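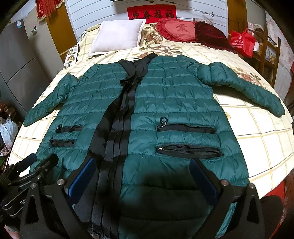

Brellow Opens Its Storage Shelf Software to Home Server Builders

Print this release | E-mail this release

August 19, 2020
By Mansa Alhassan, Brellow

Filed under: Storage & Servers, Company News

MONMONT – Brellow today released Fudgate 3, the newest version of its drive management software, and for the first time the full program is free for anyone running a storage server at home. Until now the home edition stopped at six drives. That limit is gone, and so is the yearly sign-up form that went with it.

Fudgate keeps track of the hard drives and solid state drives in a server and in any external drive boxes attached to it. It shows which drive sits in which bay, how warm each one is running, and which ones have started to report errors. Version 3 adds a bay map that people can draw themselves, which matters a great deal to owners of older, secondhand drive boxes that don't report their own layout.

"We kept getting letters from people with a rack in the basement and a box of used drives, and they were doing more interesting things with Fudgate than we were," said Mansa Alhassan, who leads the Fudgate team. "One of them had mapped his whole chassis in a spreadsheet and was pasting it over our screen. So we asked if we could borrow the idea, and he said yes!"
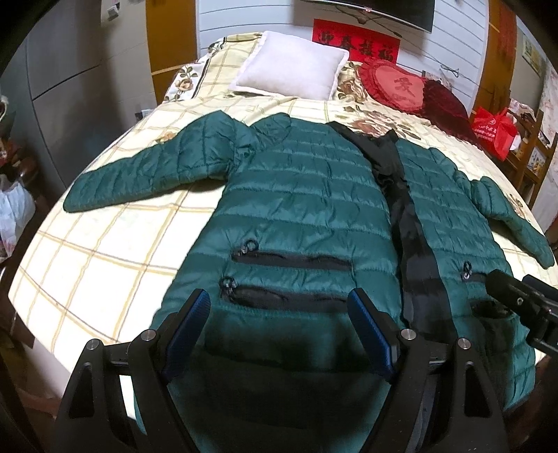

What's New in Version 3

The bay map is the biggest change, and it works with any box the server can see. Users set the number of rows and columns, then blink each drive's activity light from the software to match it to its slot. Once a map is saved it can be shared as a small text file. Brellow has opened a public page for these files, and 1434 maps were already posted during the test period that began in April.

Other changes in this version:

- Temperature history is now kept for 100 days, with a chart for each drive
- Drives can be put to sleep by group as well as one at a time
- Alerts can go out by e-mail or to a plain log file
- The installer no longer needs a restart on most systems
- A read-only view lets other people in the house check on a server without being able to change anything

Fudgate 3 also starts up much faster on small, low-power machines. The team rewrote the part that scans the drives at startup, which used to wake every sleeping disk in the box. It now leaves sleeping disks alone until someone asks for them – a request that had been on the list since the very first version.
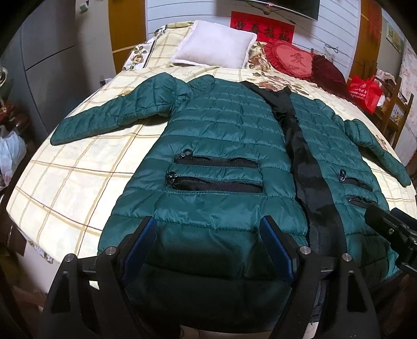 Labels got a lot of attention as well. Each bay on the map can now carry a short name, a purchase date and a note, and the notes can be searched. They don't have to be about drives, either: testers used them for cables, spare trays and whatever else shared the shelf, and the sample map that comes with the program has an entry reading "green puffer jacket, zippered pockets, spare tray keys in the upper left one." Notes print along with the map, so a paper copy can be taped inside the rack door.

Working With Magbanua

The new version was tested together with Magbanua, a Monmont shop that rebuilds used server gear. Its staff ran Fudgate 3 on machines coming through the workshop and sent back their notes every week.

"We see some very odd boxes in here, and I wanted to find one that would break the map," said Ghazal Daneshvar, workshop manager at Magbanua. "I did find one, back in the spring, with its bays numbered from the bottom right. They had a fix for me in two days. I was a little disappointed and very impressed."

Magbanua will put Fudgate 3 on every rebuilt storage server it sells, with the bay map already filled in.

Availability

Fudgate 3 can be downloaded now from the Brellow website. Home users need no account or license key. Current business customers get the new version as part of their existing plan, and their saved settings carry over. Maps made during the test period will open in the finished version without changes.

About Brellow

Brellow makes software for people who look after their own storage, from single home servers to small offices. The company is based in Monmont.

Press contact: Mansa Alhassan, Fudgate team, Brellow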